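Buying a Television Secondhand or New: What the Listed Price Leaves Out
Speaker notes, Lillarley Consumer Advice Service, public talk series
Speaker: Mali Price 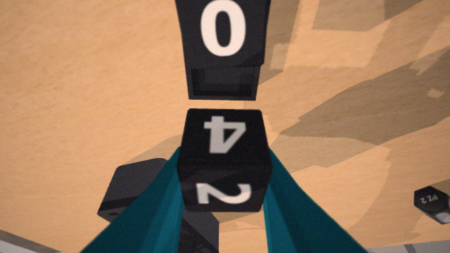 Opening remarks

Good evening, and thank you for coming. My name is Mali Price, and I work on the retail desk at the Lillarley Consumer Advice Service. My colleague Uchenna Tamuno will take questions on delivery and returns after the second section. Please hold general questions until then.

The subject tonight is the difference between the price a shopper sees on a comparison website and the sum that leaves the shopper's account. The service hears from residents who chose a television on price and later paid a good deal more than they had planned. In most of these cases the seller had broken no rule. The extra charges were set out on a later page.

(Pause. Confirm that the handout has reached the back rows.)

Section 1: How a comparison page gets its figures

Comparison websites collect prices from sellers at set times. Between one collection and the next, a seller may raise the price or run out of stock. The page will usually show when the price was last checked, often in small type near the bottom. Ask the audience to look for that line before anything else.

A page may also sort its results by an order other than price. The top result can be a paid placement. Where the page offers a choice of "lowest total cost," select it. Where it does not, open the seller's own page and go as far as the checkout summary before comparing.

Model names need care. Two sets in the same range may differ by a single letter, and that letter may stand for a different stand, a different remote control or an earlier production year. Write down the full model code, including any letters after the last number.

Section 2: Charges added after the listed price

Go through these slowly. They are on page 2 of the handout.

Delivery. Standard delivery may mean delivery to the front door only. Carrying the set upstairs is often a separate charge.

Wall mounting. The bracket and the fitting are normally sold separately. Confirm that the bracket suits the weight of the set and the type of wall.

Removal of the old set. Some sellers take it away without charge if asked at the time of the order, and charge for it if asked on the day.

Extended cover. The buyer should read the maker's warranty first. Emiliano Sepúlveda reviewed 9 cover plans for our office in May, and 3 of them began on the date of purchase, so that they ran alongside the maker's warranty for its full term. Do not name the sellers. If pressed, refer the question to our written summary.

(Uchenna to take questions here.)

Section 3: Refurbished and display models

A display model has been switched on for long hours, and its price should reflect that. The buyer should ask how long it was on show, whether the original remote control and stand are included, and when the warranty begins. The answers should be written on the receipt.

"Refurbished" has no single meaning across sellers. It may describe a returned set that was only inspected, or one that was repaired. Ask which, and ask who did the work.

For sets bought from a private seller, advise the audience to see the set working, with sound, on more than one input. Payment should be made after inspection. Trinidad Villalobos has prepared a one-page checklist, available at the desk by the door.

Closing remarks

Thank Esi Atinga for arranging the room and the printed materials.

Remind the audience that the service does not recommend brands or shops. Appointments can be made at the Lillarley office. Residents with a complaint already under way should bring the order confirmation, the receipt and any messages exchanged with the seller.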